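I have given up on ironing, and since I've told the people I live with and they took it badly, I am now telling the internet.

The decision came in August, at ten to seven in the morning, in the spare room in Grevell, where I was pressing a shirt for a meeting that would be held entirely on a screen. I had done the collar. I had done one cuff. It occurred to me that the only parts of the shirt anyone would see were already finished, and that I was going to do the rest anyway, including the tail, which spends its whole life tucked into trousers. I put the iron down. I put it down on its end, I should add, I'm not an animal.

My mother ironed tea towels. She ironed pillowcases, handkerchiefs, my father's pyjamas and, during one long wet half-term, the curtains while they were still hanging. I grew up believing creases were a kind of dirt. When I left home she gave me an iron, a board and a small plastic bottle for sprinkling water, and I carried these through six addresses and one marriage without asking whether I wanted them.

The board is the worst of it. I have never opened an ironing board without it making the noise of a goose being told bad news. The current one came from a shop in Skjelbred, bought in a hurry on a holiday that was supposed to be about boats. It has 3 heights. One is for a child, one is for a heron, and the middle one slips. I'd have taken it back, but it is a long way to go to complain about a slip.
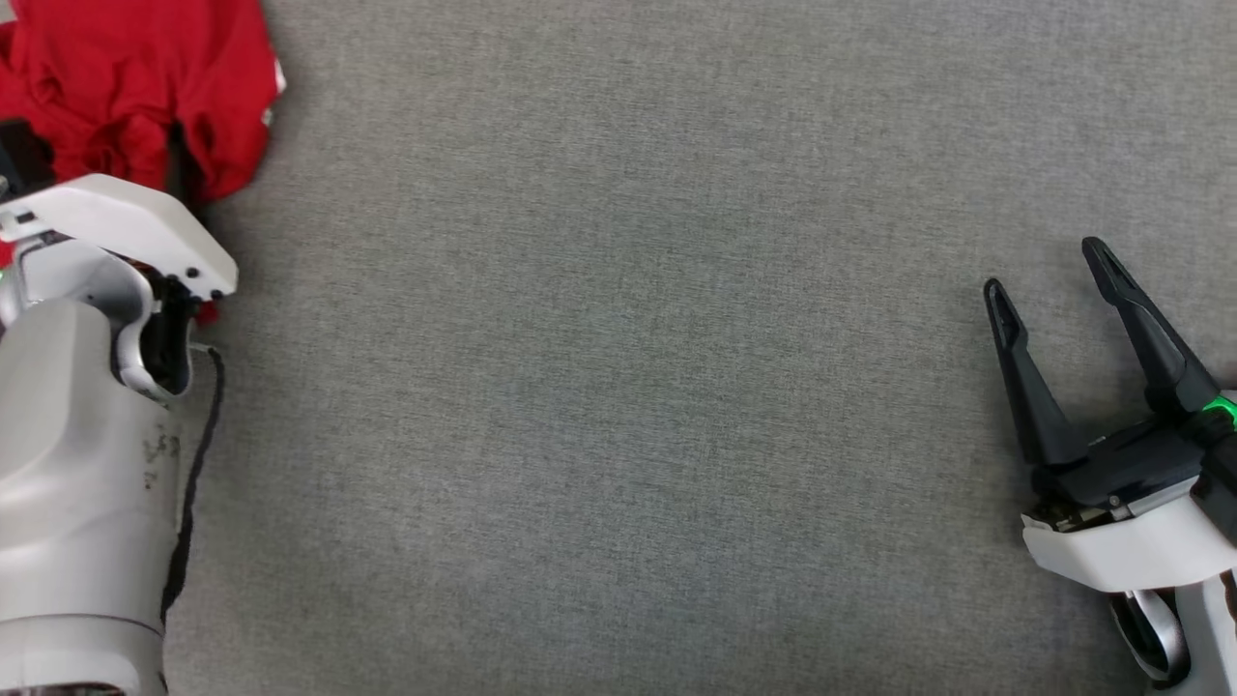
Then there is the pile. Anyone who irons has a pile, and anyone who says they don't has a cupboard. Mine lived on the chair by the window and had a sort of geology. The top layer was things I wore. Under that were things I would wear if they were ironed. At the bottom were linen trousers from a summer when I thought I was someone who went to places with terraces. Clothes never left the bottom. They were just pressed flatter by the clothes above, and you'd think that would have counted as ironing, but linen doesn't work like that. Linen comes out of everything worse.

I did try to be sensible before I quit. I bought a steamer, a Sollus, with a tank the size of a teacup and a hose. It gurgled and spat, and it got the creases out of a jumper that hadn't had any. With a cotton shirt it made the creases warm. I used it faithfully for a fortnight and then only on the bathroom mirror, where it was no good either.

After that came the spray. Stunarine, it's called, and it smells like a hotel lift. You mist the garment, tug it about a bit, hang it up and come back to find it damp. I got through one bottle and wore a great many slightly clammy shirts. Somebody at work asked if I'd changed my shampoo.

It was Édgar Tello who talked me out of the whole business, though he'd say he only answered a question. Édgar has the flat below and is the best-dressed man in the building, possibly the postcode. I had always assumed an enormous amount of ironing went on down there. I asked him on the stairs what iron he used (I was, at this point, looking at a new one) and he said he didn't have one. He said it the way you'd say you didn't have a horse.

His method, for what it's worth, goes like this. He puts half as much in the machine as I do. He turns the spin down. He takes things out the minute the drum stops, gives each one a hard crack like a man starting a race, and hangs it up by the bottom hem with the buttons done up. The shirts he folds while there's still a bit of give in them, sleeves in, on the bed, smoothing with the side of his hand as he goes.

I went upstairs and did exactly this and my shirt came out looking like a road map. The second was better. By the end of the month I had one I would call respectable, if you stood back, and I've worn it to a christening since without comment. My sleeves are still bad. Édgar came up to look at my sleeves and was kind about them, and that was hard.

Folding, I've discovered, is where all the skill is. I'd never really folded anything. I'd ironed things and then draped them over something. There's a moment with a T-shirt when you've turned the sides in and you have to commit, and if your hands aren't level the whole thing goes off at an angle and you get a sort of kite. I've had to start again with the same shirt often enough to feel I know it socially. Fitted sheets I am not discussing. I roll them up and shut the door.
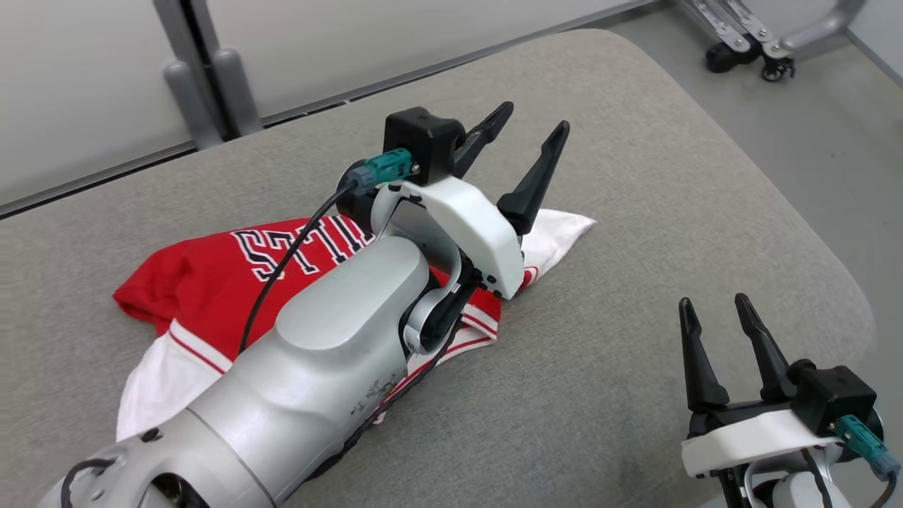 *Reaching over the grey.*

What I hadn't bargained for was the reaction. My mother went quiet on the phone and then asked whether I was eating. My daughter, who is fourteen and dresses exclusively in things that look as if they've been dug up, said it was embarrassing and would I please iron on parents' evening. My husband said nothing at all, but a week later I came home and found him in the spare room doing his own shirts, with the radio on, at heron height. He says he likes it. He says it's peaceful. Eleven years, and he's been sitting downstairs being denied this.

So the board stays. I'd had plans for that corner - a small desk, a lamp, a door that closed - and they are now on hold while he works through the linen trousers, which he has found. He holds them up to the window afterwards to check the line. They don't fit me any more, and I don't know how to bring it up.

I did sit down one evening to work out what the habit had cost me in time, and arrived at 49 minutes a week, more before Christmas. I was going to multiply it up over the years and then I stopped, because I'd got to 1281 somewhere in the margin and couldn't remember if that was hours or pounds, and I didn't fancy either. The envelope is still on the fridge. My daughter has written "so??" next to it.

What I do with the spare minutes is not inspiring. I have not learned Italian. Mostly I stand by the washing machine waiting for the drum to stop, since the whole system falls apart if you leave things sitting in there, and ours has a door that won't let go until it has thought about it. It clicks, and then it doesn't open, and then it clicks again. I've started taking a biscuit.

If anyone has a way with sleeves, the comments are open. Please don't suggest a sleeve board. My mother is sending me hers.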